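Chapter 6
Gathering Examples

By now you have a model that can learn, at least on paper. What you haven't got is anything for it to learn from, and this is the chapter where we sort that out. I'll warn you that it's my favourite one, so I may go on a bit.

When I started on this sort of work I thought of the data as the dull part you hurried through to get to the training. Then I spent a whole August at Doltton watching a perfectly good network learn terrible habits from terrible examples (mine!), and I've been a bore on the subject ever since.

We'll use one running project all the way through, which I call Perno. It's a simulated house with a two-armed robot in it, and a person steers the robot through small household jobs while the computer writes everything down: what each camera saw, where each joint was, what the person asked for next. One go at a job, from start to finish, is an episode. Most of what you collect will look pretty plain.

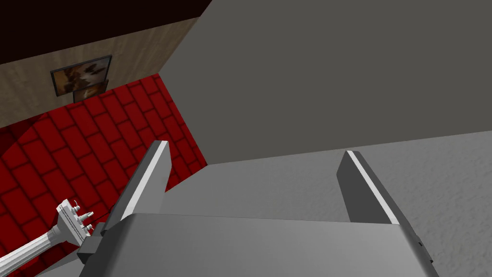 Figure 6.1 A view over the open gripper, with the tiled floor and the wood-grain wall beyond.

Plain is fine. The learner needs the stretches where the fingers are open and holding nothing just as much as it needs the grab itself, and if you trim them away it never finds out how to get anywhere. Rostyslav Zinchenko, who wrote the first recorder for Perno, used to cut every episode down to the exciting bit to save disk space. We had to collect 3000 of them again.

6.1 More than one pair of eyes

A camera looking over a gripper is lovely for close work and hopeless for knowing which part of the room you're in. So we record a wider view as well, looking out over the robot's own body, and we save both with the same clock. Please don't skip the clock. Two views that disagree by a fraction of a second will teach your model that things move before they're touched.
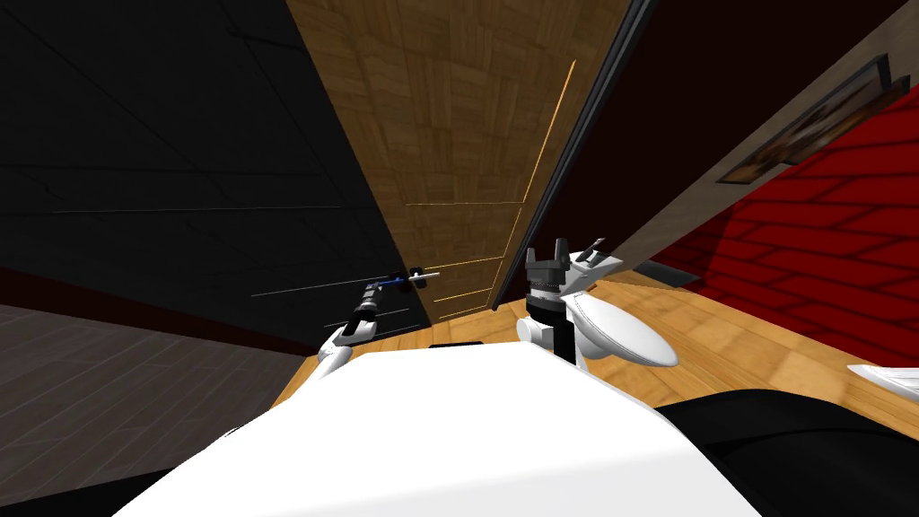 Figure 6.2 The wider view: both arms in front of a wooden door.

Doors are a good first job, by the way, and a nasty one. You have to get the body in the right spot, choose an arm, and keep the rest of yourself out of the way of the swing — and people all do it differently. Tamara Dovhaniuk backs up early and takes her time. I barge. A model trained on the pair of us averaged the two styles and did neither, so now each episode carries a note of who was driving.

The views you save should be the ones the robot will have when it's working alone. If it won't have a camera on the ceiling later, don't lean on one now, however tempting it is. 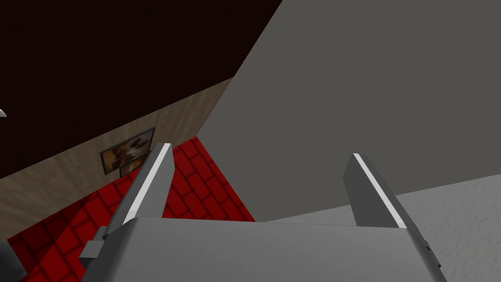 6.2 What counts as a good episode?

I keep an episode if the job got done, the recording has no gaps, and I could explain to a friend what the driver was trying to do. Wobbles stay in. A missed reach followed by a second try is worth having, as it shows the learner a way back from trouble. Long pauses while somebody answers the phone come out.

Failed episodes go in a separate folder with a label. We'll want them in Chapter 9. 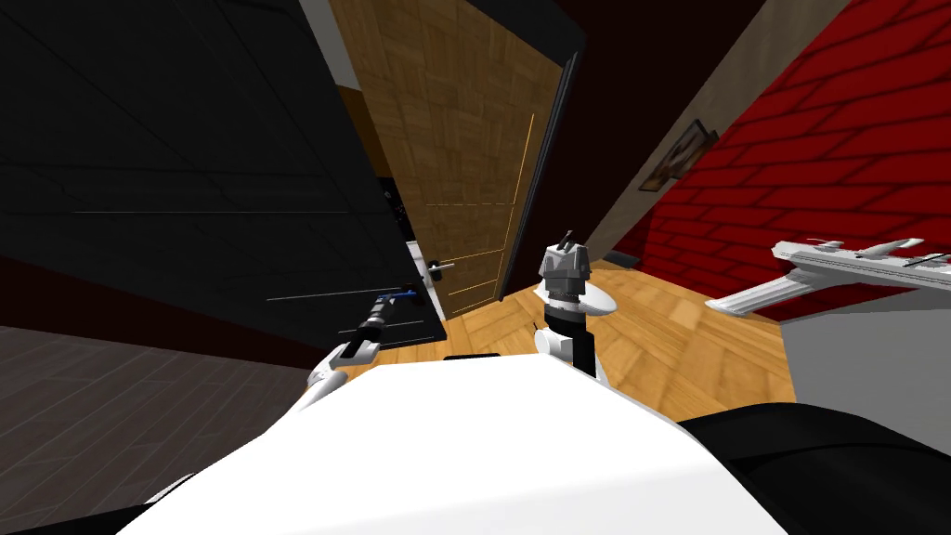

How many episodes do I need before I start training?

Start with 22, train something small, and watch where it goes wrong. The mistakes will tell you which examples to gather next, and you'll have spent an afternoon on it instead of a month.

6.3 Setting up the recorder

Before you drive anything, make a folder for the project and decide on your file names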